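Open day at the Brosport hall, notes for the book
10/4/23
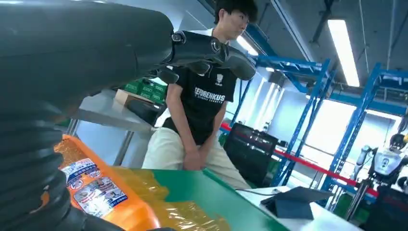 Writing this up the same evening while it's still in my head, and with apologies to whoever has to read my notes after me (probably Lorcan, who will want the numbers first, so they are further down, Lorcan, be patient).

We had the hall from nine and the doors opened at ten. I'd been fretting all week over the picking demonstration, mostly the soft-wrapped goods. Boxes I'm fairly relaxed over these days, they have corners and they stay where you put them. Anything in shiny film is another matter, as the ceiling lights bounce off every crease and the hand has to settle on something it can hardly make sense of. We did a long run of the wrapped items on the green table all the same and I'm glad we did, it was the part people stayed for.

Counts from the log, copied before I forget. 800 attempts planned over the day, 787 made. The missing ones were lost just after lunch when I stopped everything to slow the wrist down, having got nervous with a school party leaning on the rope. Of the 787, 29 were drops or misses, and nearly all of those were film. I haven't sorted them by item yet. With the bench runs in January that makes 1,817 attempts with this hand, so we might at last have enough to say something sensible to Rafferty when they next ask.

The Gasusero people came by mid-morning and were lovely, very patient with me, and asked the question I'd hoped to avoid: what happens when the package is lying at an angle and the label is on the side you want to hold? I said we approach from above and curl the fingers over, and that we don't use the label for anything at present. They seemed happy enough with that. I was less happy, and have written "labels??" on the whiteboard.

A retired fitter from Pever spent the best part of an hour with us and wanted to know how often we grease the finger joints. I had to admit I didn't know and would ask. He thought the sleeve on the lower arm would chafe before anything else went, and told me a long story about a conveyor that I won't try to repeat, though it was a very good story. Must check the sleeve tomorrow with a torch, properly, all the way round.

For next time:
Bring the rope barrier in a bit further, small children go straight under it.
Somebody other than me on the talking after two o'clock. My voice had gone by three.
Keep the tablet cable taped down, I caught it with my sleeve twice.
Print more of the one-page sheet, we were out before noon.

Lorcan, the log is on the shared drive under today's folder. Drops are marked in the last column, and the two with a question mark are ones I'd like you to look at before I decide what to call them.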